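Print this page
E-mail this page

3.2 Stocking and staffing of neighborhood support points

The second part of the study looked at how residents in the two districts, Varkitz and Murnotano, expected to feed people during the first night of a long power outage. Earlier work on community response has mostly dealt with alerting and evacuation. Meals have been treated as a supply problem for the municipality, to be solved by delivery once roads are open. In both districts the local plan assumes that delivery will not begin until the morning after the event, so whatever is served before then has to come from the support point itself or from nearby homes.

Households were recruited by mail in June. A total of 138 returned a usable questionnaire, and 9 were excluded from the analysis of travel time because the address given was outside the district boundary. The questionnaire asked whether the household kept shelf-stable food, whether it had a way to heat water without grid power, and whether an adult in the household would be willing to work a shift at the support point. Answers on willingness were recorded on a scale from 0 to 100, with the end points labeled "would not" and "certain to."

Willingness to work a shift was higher among respondents who could name the building used as their support point. The direction of this relation cannot be settled with the present data. Residents who are already inclined to help may be more likely to have looked up the building, and residents who know the building may find the request easier to picture. A panel design would be needed to separate the two, and the recruitment budget did not allow for one.
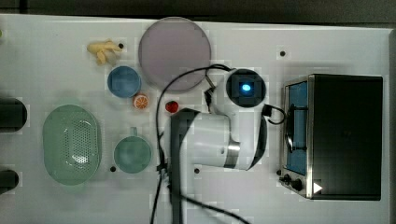
Preference for task type was recorded separately from willingness. Respondents ranked five tasks: registration at the door, food service, care of children, radio and message work, and cleaning. Food service and registration were ranked first more often than the other three in both districts. Radio and message work was ranked last in Murnotano and fourth in Varkitz, where a ham radio club holds its meetings in the same hall that serves as the support point.

The food service area was laid out under the two staffing rules tested in the tabletop exercise. Under the fixed rule, each person is given a task on arrival and keeps it until the end of the shift. Under the rotating rule, tasks are exchanged at set intervals announced by the shift lead. Both rules were run with the same floor plan and the same arrival schedule, which was generated with the Flodico scheduling tool and loaded before the exercise began. Participants did not see the schedule in advance.

The fixed rule gave shorter lines at the food counter in the early part of the exercise. The rotating rule gave shorter lines at registration toward the end, when arrivals came in larger family groups and more forms had to be filled out by hand. Neither rule removed the backup that formed when the door and the counter were served by the same hallway. The floor plan had been copied from the Tan handbook, which places the two functions side by side to save on signs. Participants in both runs moved the registration table without being told to do so, and the runs were scored with the table in its new position.

Two limits should be kept in mind when reading these results. First, the exercise used paper tokens in place of residents, and tokens do not ask questions, turn back for a coat, or refuse a meal. Service times were drawn from the handbook and may be too short for older residents. Second, the people who took part in the exercise were drawn from questionnaire respondents with high willingness scores, so the staffing levels reached here should be read as an upper bound.

Food safety was outside the scope of the exercise. The handbook directs support points to serve only sealed items until a trained lead has arrived, and this direction was followed in both runs. The storage of opened items and the handling of food brought from home are taken up in Section 3.3, together with the responses on heating water without grid power.

Print this page
E-mail this page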